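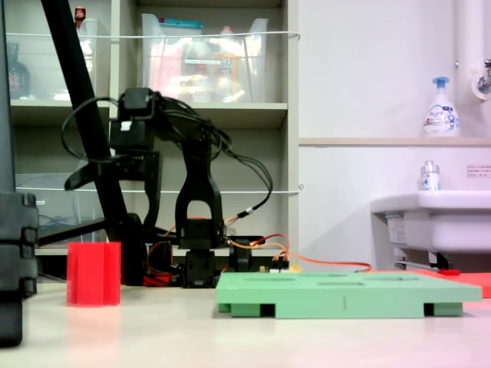
Why does a Plesedum arm suddenly go limp when the wrist is turned?

The usual cause is a cracked conductor inside the wrist lead. The servos on this arm share one daisy-chained line, so a break near the wrist can corrupt the signal for all of them, and the controller then drops torque everywhere at once.

Plesedum Wrist Lead Kit (replacement and strain relief)
For Plesedum desk arms with the original wrist lead
Made and packed by Trurnside

This kit replaces the lead between the elbow servo and the wrist servo, and adds the clip we should have fitted in the first place. If your arm has been twitching, losing its gripper or folding up without warning, please read the whole page before you order, as there are a couple of checks worth doing that cost nothing at all.

What went wrong

The first report came from Tracey Marsden in Bramwell, who wrote to us in March to say that her arm had dropped on to the table halfway through a sorting run and then started up again as though nothing had happened. We thought it was her power supply and sent her a new one. It wasn't her power supply, and we're sorry for the fortnight she lost to it.

By the time Michalis Vrettos had finished going through the returns bench we had 19 arms with the same fault. He slit the old leads open along their length and found the copper broken in nearly the same place on each, a thumb's width back from the wrist plug, with the black insulation looking perfectly sound on the outside. The lead had been cut too short. With the wrist turned fully over, all the pull went into the plug, and every full turn bent the copper at the same spot until a strand gave, then another one.

A lead in this state is a nuisance to diagnose. It will pass a continuity test with the arm at rest and fail as soon as the wrist goes over, and it may behave itself for days afterwards.

Is it dangerous?

It can hurt. The arm isn't heavy, but when torque goes the upper link comes down under its own weight, and the worse moment is when contact is made again and the arm drives back to its last commanded position at full speed. Sheila Kettle on our support desk had a bruised knuckle from exactly this. Until the new lead is in, please keep hands and faces out of reach while the arm is powered, and don't leave it running on its own. If you use the arm with pupils or children, switch it off and leave it off.

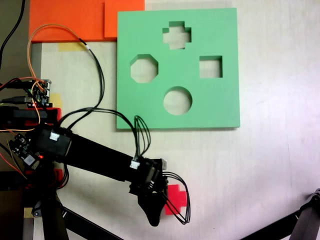 Wrist and gripper above the table, with the green shape-sorter board and a red cross block.

Checking your arm first

Switch off at the supply and pull the plug out of the controller. Turn the wrist slowly by hand from one end of its travel to the other and watch the lead. On an arm with the fault you'll see it go tight before the wrist reaches its stop. If there's still slack in it at both ends, you very likely have the longer lead already and don't need us.

Next, support the upper link with a block or a rolled towel, power up, and hold position with the gripper open. Using something long and non-metallic (Sheila uses a wooden spoon), nudge the lead gently near the wrist plug. If the servo lights flicker or the arm sags on to its support, stop there and order the kit.

If the arm only misbehaves when it's lifting, and never when the lead is nudged, look at the supply instead. The arm wants 12 volts under load, and a tired adaptor that reads correctly with nothing moving can sag badly once the shoulder starts working.

What's in the kit

One wrist lead, 404 mm, in a softer silicone-covered wire
One moulded strain relief clip
Four screws for the clip, with one spare
Two reusable cable ties
A printed fitting sheet

The old lead is not included in any exchange scheme. We would like it back if you can spare the stamp, though – Michalis is still collecting them.

Fitting

Allow half an hour. You'll need a small crosshead screwdriver and decent light, and long-nosed pliers help if your plugs are as stubborn as some of ours were.

Unplug the arm from the supply and the computer. Lay the upper link down on its support. Ease the old lead out at the wrist end first, holding the plug body and never the wires, and then at the elbow. Fit the clip to the underside of the upper link using the existing holes. The screws go into plastic-lined threads, so stop turning as soon as they feel snug.

Plug in the new lead at the elbow, bring it through the clip, and leave a generous loop before the wrist plug. The loop looks untidy. Please leave it like that! Several people have kindly tidied theirs away under a tie and ended up with the original problem all over again. Turn the wrist through its travel by hand before powering up, and make sure the loop doesn't catch on the gripper on its way round.

Firmware

There's a matching firmware change which we strongly suggest installing at the same time. Shahla Ghasemi wrote it after Sheila's knuckle. When the controller loses a servo and finds it again, the arm now stays slack and waits for you to press the reset button, where before it would spring back to position. It doesn't mend a broken lead, but it makes one a good deal less alarming. The file is on the downloads page, and the update runs over the ordinary USB connection.
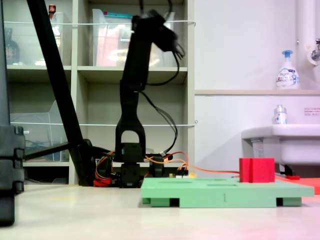

Can I carry on using the arm at low speed while I wait for the kit?

We'd ask you not to. Slower movement bends the lead just as far, so the break carries on growing, and the arm can still drop at any speed. Leave it unplugged with the upper link supported.

Ordering and returns

The kit is free to anyone who bought a Plesedum arm with the short lead, including second-hand, and we don't need a receipt. Send us the serial number from underneath the base. Spare kits can be bought in the usual way.

Orders from Britain are posted from Bramwell. Customers on the Continent are looked after by Marloes Jacobs at our Villach workshop, who can also fit the lead for you if you'd sooner send the whole arm. Please take the gripper fingers off before you pack it, and put something soft under the elbow.

Arms that have already been back to us for this repair have a green dot beside the serial number.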